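Fishing Rights, Market Stalls and a Long Walk to the Archive

The professor's office at Plodbridge is at the very end of the corridor, and by the time you reach it you have passed what feels like every bulletin board in the political science department. She had tea ready, which was kind of her, and we talked for far longer than either of us had planned.

Her new book follows the fishing cooperatives of the Fikberg coast and asks who gets to decide when a harbor is closed. "People expect me to say the ministry," she told me. "And on paper, yes, it's the ministry. But go down to the landing site at five in the morning and ask who everybody is waiting for!"

She first visited in March, years ago, meaning to stay two weeks, and ended up interviewing 35 boat owners and a good many of the women who buy and smoke the catch. It was the buyers, she says warmly, who taught her how credit moves through the town — and who sent her away more than once to come back with better questions.
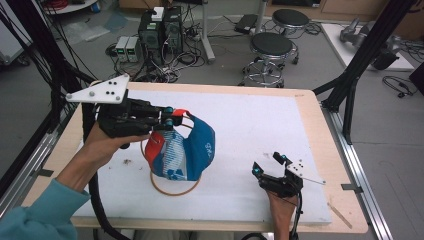
Teaching and what comes next

She has been teaching development studies for 20 years and still rewrites her opening lecture every fall. "I used to begin with theory. Now I begin with a price list from a market, and we argue over it until the hour is gone."

Her next project takes her inland, to the Mular valley, where a land register begun in 1725 is still brought out in disputes over grazing. She has been reading it with two graduate students, page by page, and they have reached entry 947. "My husband asks when we'll be done," she said, pouring the last of the tea. "I've told him to ask me again when we get to the goats."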